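Home Posts Gear Archive Contact

This site uses cookies to remember your settings. Accept Decline

Syncing the Tirano video

The music video for Dolliden's "Tirano" went up on Friday. I did the sync and the rough cut. A few people on the mailing list asked how the live footage was matched to the studio track, so I am writing it down while I still have the project open.

The song was recorded to a click at 153 beats per minute. The band does not play it at 153 on stage. They have no click in their monitors, and the drummer starts fast and settles after the first chorus. The video uses the studio recording from start to finish, but most of the pictures come from three shows in May. Every shot with a visible drum hit or a mouth in it had to be fitted by hand.

My first attempt was to stretch each live take to the length of the studio track. This failed in the first verse. A single stretch value assumes the tempo error is constant, and it was not. The singer's mouth was early by the second line and late by the bridge.

The second attempt worked. I put a marker on the snare at the start of every fourth bar in the studio track, then did the same with the board audio from each show. Each stretch between markers became its own clip with its own speed. Most of the speed changes were small enough that I could not see them at normal playback. The worst stretch was the last chorus of the second show, and I dropped it.

The total came to 410 clips on the timeline before the cut. The finished video uses far fewer. I kept the rest on a disabled track in case the band wanted changes, which they did.

Frame blending was off for everything. With it on, drumsticks and the guitar player's picking hand turned into smears. With it off you get a repeated frame here and there. I looked for these in the final export and found them only because I knew where they were.

The driving shots are a separate problem. They were filmed in an old Saab with the stereo playing the song from a phone, and the phone was also the only sync reference. The camera audio was mostly engine. I filtered out everything below the vocal range and lined up the consonants. It took one evening for 31 seconds of usable footage, and the director then used nine of them.

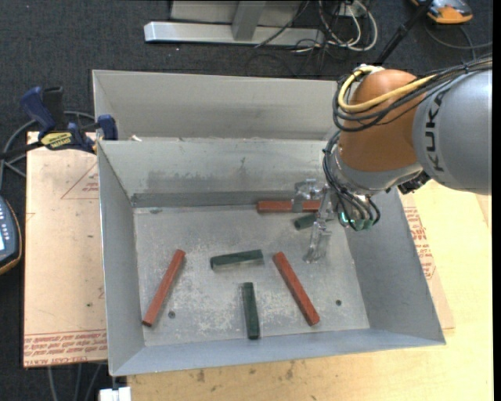 Color came last. The three venues had different lights, and the second one had LED panels that flickered at our shutter speed. Hatent, the plugin I use for flicker, cleaned up the wide shots. On close shots it left a slow pulse in skin tones, so I turned it off there and pulled the saturation down. The result is a bit flat. I would still pick flat over the pulse.

For the next one I have asked for two things: a clap at the top of every take, and a recorder on the board that does not get stopped between songs. At the first show it was stopped after each number, and the opening bars of "Tirano" are missing from the board audio as a result. I used the camera mic for those bars.

Project settings, for those who asked: 23.976 timeline, 48 kHz audio, proxies at half size. Markers were placed with the waveform zoomed in until single cycles were visible.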